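Minutes — safety and fault meeting, Skornine project, July
Start 2:00 pm, room behind the lab in Nenholm

**Present:** Cyril Greenwood (chair), Custódio Torres (minutes), Ms. Ó Ceallaigh (safety), two operators from the day shift
**Absent:** the contact from Porkora, who sent comments by email

## 1. Minutes of the last meeting

Accepted with one correction. In item 4 the word "left" must be "right". Custódio has changed it in the shared folder.

## 2. The gripper fault

Cyril told what happened. During a normal session the right hand-held gripper stopped to report its opening. The jaws moved when the operator pressed, but the value in the log stayed the same. The operator could not notice it, because the screen shows only a green light for "connected", and the light stayed green.

The session has 400 recordings. Custódio checked all of them by hand and 342 are good. The others have a frozen value for the right gripper, in some cases from the first second and in some cases only at the end. He asked that we do not delete them before the cause is clear. Agreed.

Cyril thinks the fault is in the cable, close to the place where it enters the gripper body. When he bent the cable by hand on the bench, the value came and went. Ms. Ó Ceallaigh asked if it could be the connector on the computer side. Custódio changed the port and also the connector, and the fault stayed, so the meeting takes the cable as the most probable cause. The email from Porkora says they saw a similar problem with older cables, but they gave no part number.

There was a discussion about how the cable is carried. It makes a loop over the hand, and when the operator turns the wrist to reach down, it bends always in the same place. One operator said she feels the cable pull a little when she reaches to the far side of the table. She did not report this before, as she thought it was normal. Cyril asked everybody to report also small things like this.

## 3. Pinched finger

In the same week one operator pinched the index finger in the left gripper when he cleaned the jaws. The skin was red but not broken, and first aid was not needed. The gripper was still connected. Ms. Ó Ceallaigh wrote it in the accident book.

She wants a clear rule: disconnect first, then clean. Cyril agreed. The rule will be printed and put on the wall next to the door, in large letters.

## 4. Floor and cables at the work place

Ms. Ó Ceallaigh visited the work place during a session with the tray and the small red part. Her main remark was about the floor. On the right side of the table there is a white power adapter with its cable lying free on the carpet, and behind, under the white desk, the black cables are in a tangle. A person who steps back with a gripper in each hand does not look down.

Custódio answered that the adapter was meant to be temporary — this was some months ago. He will fix it to the rail.
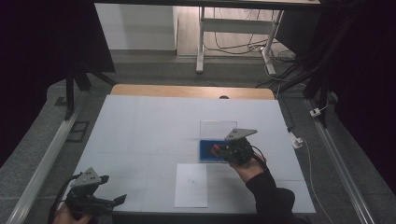

## 5. Actions

- Custódio: order 2 new cables with a softer jacket, and test one before it goes into use.
- Custódio: add a warning to the screen when a gripper value does not change for 6 seconds while the hand is moving.
- Cyril: write again to Porkora and ask for the part number.
- Cyril: move the cable clamp so that the bend is not always in the same place.
- Ms. Ó Ceallaigh: print the cleaning rule.
- Operators: open and close both grippers before every session and look at the value, not only at the green light.

The right gripper stays out of use for recording until the new cable is tested. It may be used for practice.

## 6. Other points

The second operator asked for a higher chair for the breaks. Cyril will look at the budget.

Next meeting when the cables arrive. Closed at 3:10 pm.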